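Soranero 4: change to the stock count file format

Version 4 of Soranero goes to all Plekadholm sites in January. The main change concerns the stock count file, which has kept the same layout since the first release and has a limit that two sites have now reached.

Under the old layout, each count file holds up to 3,000 lines. Line 3,001 and anything after it is written to a second file with the same name and the suffix B. The import at head office reads both files, but only if the B file arrives first or within 40 seconds of the main one. When it arrives later, the lines in it are held in the queue and do not show in the monthly totals. Jacqueline Lacroix traced the missing lines at the Dantas store to this cause, and the totals for that store have been corrected.

In version 4 there is one file per count, with no upper limit on lines. The header row has a new field, LINES, giving the number of lines that follow. The import checks this number before it reads anything else and rejects the whole file if the two do not match. A rejected file goes back to the sending site with the code E40.

Two points for sites that have written their own export scripts:

The date field is now year, month, day, with hyphens. The old format will be accepted until the end of March, with a warning in the log.

Item codes are no longer padded with zeros on the left. Scripts that compare codes as text will need changing. Scripts that compare them as numbers will not.

Clukus users do not need to do anything. The link between the two systems strips the padding already, and Gilles Renaud has tested it against last year's full count with no differences found.

Sites should close any open count before the update is applied. A count left open will stay in the old format and can be finished in the normal way, but it cannot be merged with one started afterwards. The update itself runs at 18:00 and the system will be read-only until it is complete. Release notes are in the shared folder under Soranero, Changes.

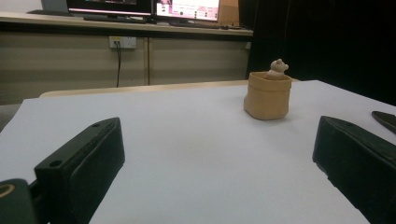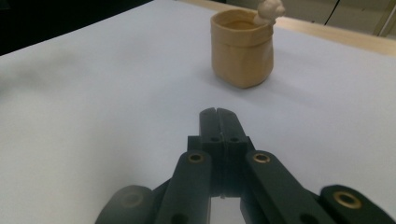
Both pictures: pale work surface. Second picture: small tan container with a folded-over cuff.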